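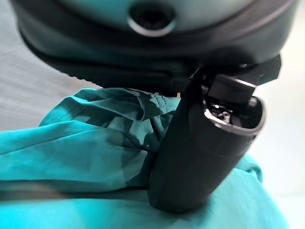
Close-up over the fabric

Musty smell from clean towels, machine or drying?

Posted by Premdale_Jo in Laundry and Cleaning

We moved into a rented flat in December and since then every towel I own smells musty as soon as I use it. They smell fine when they come out of the machine and fine when folded. Then I dry my hands and there it is, like an old dishcloth. Shirts and bedding are all right most of the time.

I wash at 30 with a liquid detergent and softener. Everything dries on an airer in the spare room, which is carpeted and has one small radiator. A load of towels takes the best part of 2 days. I have tried more detergent and it made no difference. The letting agent says the machine was checked before we came.

Is it the machine, or the way I am drying them? I don't want to buy new towels and have them go the same way.

2 replies

Meirion Phillips
Probably both, but start with the drying. Two days is far too long for towels. You want them dry overnight if you can manage it.

Stop using softener on towels altogether. It coats the loops and they hold on to the smell. Less detergent as well. Go by the lower line on the cap unless your water is very hard.

Then do one wash at 60 with powder, nothing else in the drum but the towels, and not packed tight. If they still smell when damp, do it again. 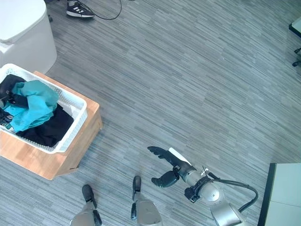 For the drying itself, keep the airer a good way off the wall and leave a gap between towels, one rail empty between each if you have the room. Shut the door and either open the window a little or run a dehumidifier, but don't do both at once. We bought a second-hand Damgaard and it gets a full airer dry in 7 hours. It is noisy, so we run it while we are out. An ordinary fan pointed at the airer is the cheap way and does help.

Carpet in a drying room can hold a smell too. Sprinkle it with bicarb, leave it for 20 minutes or longer, then hoover.

Also clean the door seal. Pull the rubber back and wipe inside the fold. Ours was black in there and the front looked spotless.

plollex
just put vinegar in, works every time

Jullura
I would go easy on the vinegar, my machine's handbook says not to use it because of the rubber. Agree about the seal. Check the filter at the bottom front as well, and have a tray ready for the water. Leave the door and the drawer open between washes. I had the same trouble as you and cleaning the filter cured most of it, though I did throw out two of the oldest towels in the end.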